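Gripper month, part two

December has been all grippers for me – I've been swapping two sets of fingers on and off the arm and making Benjie Policarpio keep score. We're at 32 pickups per set so far, and I have opinions!
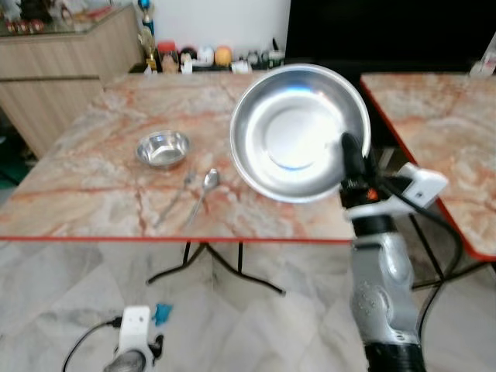

Big bowl, by the rim, in the black fingers.

Shiny steel is what I wanted to test most (I really do love a mean test). The Rissanen set grips a thin lip better, but the Zoltari pair is so much quicker to fit. Cutlery is next, spoons first.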